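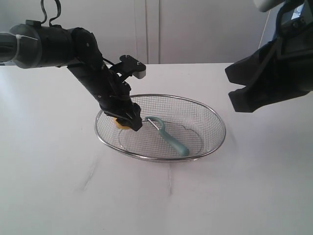
## 4.2 Operating rules for shared-table work

**Figure 3.** Two-arm cell at the Prultitz site. The left gripper holds a small yellow object above the mesh of the basket; a vegetable peeler lies beside it. The right arm holds nothing.

The rules in this section apply to every cell in which two arms can reach the same part of the table. They were drafted by Craddock and Parri after a review of 153 stoppage reports from the Ziltau and Prultitz sites, of which 58 gave a cable or a loose covering as the main cause.

Rule 1 concerns access. Only one gripper may be inside a container at any time. The other arm stays outside the rim, with open space between the two, until the first has withdrawn. Figure 3 shows an arrangement of this kind, with the right arm above and to the right of the basket.

Rule 2 concerns cables. Cables that leave the arm in free loops must be checked through the full range of each joint before the first run of a shift. Ties are replaced when they slip or crack. A cable that can reach the gripper at any joint position is a fault, and the cell may not be started.

Rule 3 concerns fabric sleeves. The lowest fold is to be measured with the arm in its lowest working position. It must not touch the table or enter a container. Sleeves are refitted after every 500 cycles at Ziltau; Prultitz has kept its monthly check.

Rule 4 concerns bladed tools. Kitchen tools with an exposed blade are allowed in the container, but must be gripped by the handle. The operator does not reach in to turn a tool while either arm is powered. Pumphrey proposed a separate tray for such items, and this was tried in 34 runs in November. It lengthened the reset between runs and was not adopted.

Departures from Rules 1 to 4 are entered in the cell log with the joint positions at the time. The form of the entry is given in Appendix B.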